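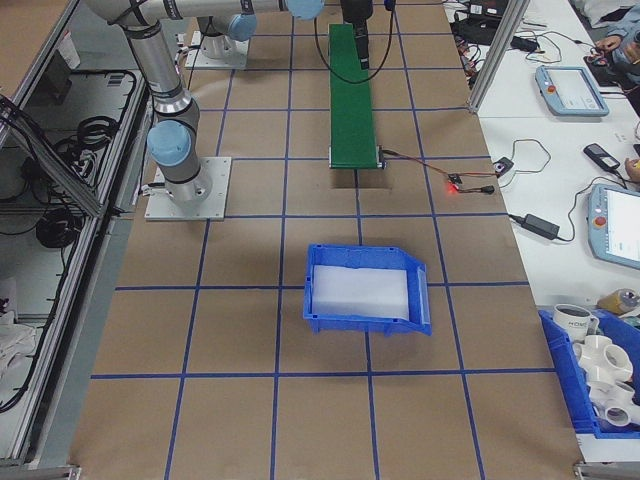

Brown paper top, dark blue tape grid.

Plastberg Table Paper, Brown, Wide Roll

A workbench is a flat surface on which people put coffee. Plastberg table paper goes between the two. Roll it out, tape it down, ruin it, tear it off and start over with a clean conscience and the same bench.

The paper is heavy enough to write on without poking through to whatever is underneath. It takes pencil, marker and masking tape. It also takes glue, permanently, so please don't leave anything on it that you were hoping to pick up again.

What you get
One roll of plain brown paper
4 corner clips
2 spare end caps, for when the first ones roll under the cabinet

Laying it
Unroll the paper the evening before and let it relax. It has spent months wound around a tube and will hold a grudge if rushed. Clip the corners, smooth from the middle outward, then tape the long edges. If you want a grid, mark the edges first and pull each line of tape across in one go. Stopping halfway to admire your work is how lines get a bend in them.

Good to know
Fits the Rolter wall dispenser (sold separately, screws included, wall not included). The Zinico dispenser is 3 inches too narrow, whatever the man at the market told you. This paper is not waterproof. Spills should be treated as a hint to change the sheet.

Customer comments

"Lasted 15 days in a room full of teenagers with craft knives. The last cover lasted until lunch." Ama Bawa

"Good paper. My brother used the offcuts to wrap everyone's birthday presents and now we all know what he spends on wrapping." Kojo Dogbe

"Clips are a little stiff. So am I, to be fair." Emese Szalai

Returns
Unopened rolls can come back to us any time in the first month. Opened rolls are yours, along with whatever you have drawn on them.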